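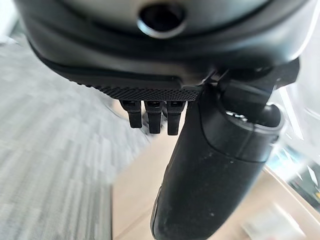

Page last changed: 26 October 2022

Come tidy up with us at Flondum!

Hi, I'm Consuelo, and I'm looking for 20 people to spend a morning putting a room in order. We hold the sessions at 482 Orozco Street, ground floor, in the big room at the back (gray floor, you'll know it when you see it). You get a mess, a set of bins and shelves, and as long as you like. Then we sit down and you tell me why you put things where you put them. I love that part - people have such strong feelings about where the tape goes!

You don't have to be neat. The August round was mostly neat people, so I'd really like some pilers and drawer stuffers this time. You do need to be 18 or older and okay with bending down and getting up off the floor a lot. 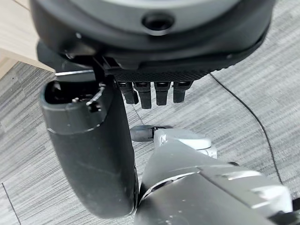 Do I need to bring anything?
Just flat shoes and your reading glasses if you use them. Coffee and lunch are on us.

Siebe Mulder will meet you at the side door and get you signed in. Plan on a full morning, and please don't book anything tight right after, we do tend to run over. If you want to come with a roommate or a sister that's great, but each of you has to sign up separately. 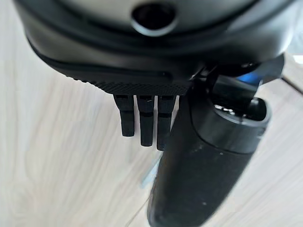
Close-up, same place as the first two.

To sign up, leave a note for me or Getsemaní Magaña at the Flondum front desk with your name, a phone number and which mornings are good. Street parking only - try the Proltik side.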